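Best finish for a pale table that gets used every day?

tolwood_tim
May, 7:42 pm

Moved into a place in Tolwood with a table that came with the lease, more or less. Light wood, nice curvy grain, and I would like to keep it that way while also eating dinner on it like a person.
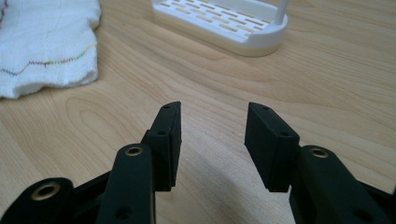
I don't want it to go orange. My last table went orange. I put oil-based poly on it, felt very accomplished, and within a year it was the color of a basketball. So what are people using on light wood these days? Budget is not zero but it is in the neighborhood.

ravinder_mac

Water-based poly, 3 coats, light sanding between. It stays clear. I have said this in so many threads that my wife thinks Poly is someone I'm seeing.

grainchaser

Please don't put plastic on that. Hardwax oil. One thin coat, buff it off, wait, done. When it gets scuffed you rub a bit more on the scuffed part and go back to your life. With poly you get to sand the whole top because your nephew dragged a bowl across it.

ravinder_mac

My nephew drags bowls across mine constantly and you can't tell. Oil also darkens pale wood, and he said in his second sentence that he doesn't want that.

grainchaser

He said orange. Darker isn't orange. And they make a natural tint with a little white in it for exactly this.

ravinder_mac

So the cure for oil changing the color is paint in the oil. Got it.

HueDo
May, 9:15 pm

Before you two get married: Tim, do you know what's on it now? If there's old wax or oil on there, water-based anything will fisheye and you'll be sanding it back off with some strong language. Put a few drops of water on it and go make coffee. If they soak in, it's close to bare. If they bead up, something is on there. Try the underside first if you're nervous.

tolwood_tim

Did it. They beaded up and sat there looking smug. The previous tenant was a Mr. Procházka and he left no notes, only a drawer of takeout menus.

HueDo

Then wipe a small patch with mineral spirits and a white rag. If the rag comes up yellowish and gummy you've got wax. Sand to 180 after that and not much finer if you're going water-based. And please ask the landlord, "came with the lease, more or less" is doing a lot of work in that post.

Jelari

Unpopular opinion, leave it alone. Water beads, so it has a finish. Buy coasters. I spent $199 on a sander to "refresh" a table in Tondthorpe and went straight through the veneer in the first 10 minutes. It's under a tablecloth now and we don't discuss it.

grainchaser

Check the edge for veneer before any sanding, yes. Agree with Jelari on that and nothing else.

tolwood_tim

Is there a way to tell veneer without the sander method

HueDo

Look at the end of the board. On solid wood the lines on top carry on over the edge as end grain. If there's a strip glued on, or the pattern just stops, assume veneer and be gentle.

tolwood_tim

There's a strip. Ordering coasters. They want $20 for a set of cork circles, which seems like a crime.

ravinder_mac

You could make your own. 3 coats of water-based poly and they'll last forever.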